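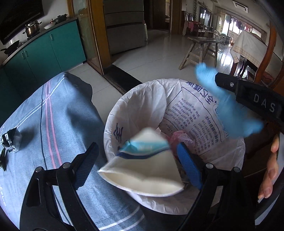 Notebook, web ops, Clavwood office. July, 7:40 a.m., coffee number one.

The outage started at 2:10 in the morning and took down everything we run for Munda, plus the status page whose one job is to say that everything is down. The status page lives on the same server as the things it reports on. I wrote that up as a risk last winter and the note was filed with great care, which is to say it went the way of the crumpled white thing over the open bin, plastic liner and all. Writing it down again, second edition.

Cause, as far as I can tell: the certificate on the Bosman load balancer expired. We have a reminder for this. The reminder goes out by email, through Bosman.

By the time I logged in there were 2563 alerts in the queue. 1478 of them were the alert system complaining that it couldn't send alerts. I closed those first, for morale.

Things tried, in order:
- restarted the balancer. No change.
- restarted it again, with more feeling. No change.
- read the log. Should have been step one, as it was last time.
- renewed the cert by hand, typed the path wrong, renewed it for the test site. The test site is now very secure.
- renewed the right one. Munda back up at 3:25.
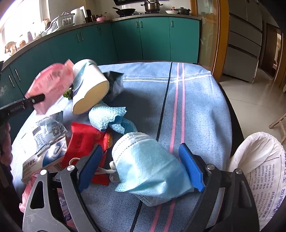 Traffic came back slowly and then all at once, and the Skirkwood cache fell over at 2000 requests a second – the exact number the sales sheet says it handles "with ease." Turned the limit down and left it there. Pages are slow but they are pages.

Complaints received during the outage: 22. Most were about the font, and had been sent before it started.

To do:
- move the status page somewhere else. Anywhere. A shelf.
- send cert reminders by something that doesn't need the cert
- find out why the backup balancer was switched off (label on it says "do not switch off")
- ask Skirkwood what they mean by ease

9:15. Test site is down. Leaving it until after lunch.

3 comments | 0 shares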